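How to set up a shared tool shelf at work

A shared shelf saves everyone buying the same screwdriver twice. It also goes wrong quickly if things are put back anywhere. The method below is the one we use at Urkness, where the shelf serves two floors. It takes an afternoon to set up and a few minutes a week to keep going.

What you need

A shelf or a shallow cupboard that can be reached without a step
Thick paper or card for outlines
A marker pen and clear tape
A notebook on a string, or a sheet on a clipboard
A small box for broken items

Step 1. Collect everything

Ask people to bring in any tool that belongs to the office and not to them. Give them until a fixed date. Ours was 2nd September, and things kept turning up after it, so leave one part of the shelf free. Anything with a person's name on it goes back to that person.

Step 2. Sort by job

Put things together by what they are used for. Tape measure, level and pencil go together because whoever is hanging a whiteboard wants all of them. Darren Pearce first sorted ours by size and it looked tidy, but people took ages to find the hex keys.

Step 3. Mark the places

Lay each item on the card and draw round it. Write the name inside the outline, then tape the card to the shelf. Use the word people say out loud. "Cutters" is fine.

Step 4. Set a limit

Decide what is too expensive to leave out. We keep anything that cost more than 100 pounds in the locked cupboard by the post trays, and Cúc Đinh has the key. Leave an outline for it on the open shelf with a note saying where it is.

Step 5. Start the book

Each line needs a name, the item, the date out and the date back. Don't ask for more than that or people will stop filling it in. If a tool is only going across the room for ten minutes, it needn't be written down.
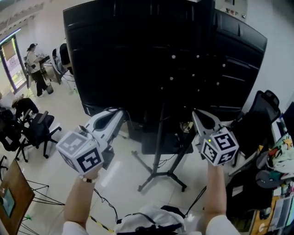
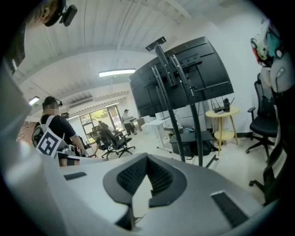
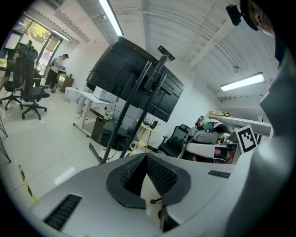 Step 6. Check it once a week

Pick one person and change over each month. They look for empty outlines, compare them with the book and send a short message to whoever has the item. Broken things go in the box with a scrap of paper saying what is wrong. Empty the box before it fills up.

Common problems

Batteries go missing more than anything else. Keep the spares in a drawer and put out one packet at a time.

Tape on a painted shelf can lift the paint. Try a corner first, or use drawing pins if the shelf is wood.

If two teams want the same tool every day, buy a second one. Finlay Nisbet kept a list for us through April, and the only item that needed doubling was the label printer.

Card outlines last a year or so before the edges curl. Keep the spare card on the bottom shelf, under the broken items box.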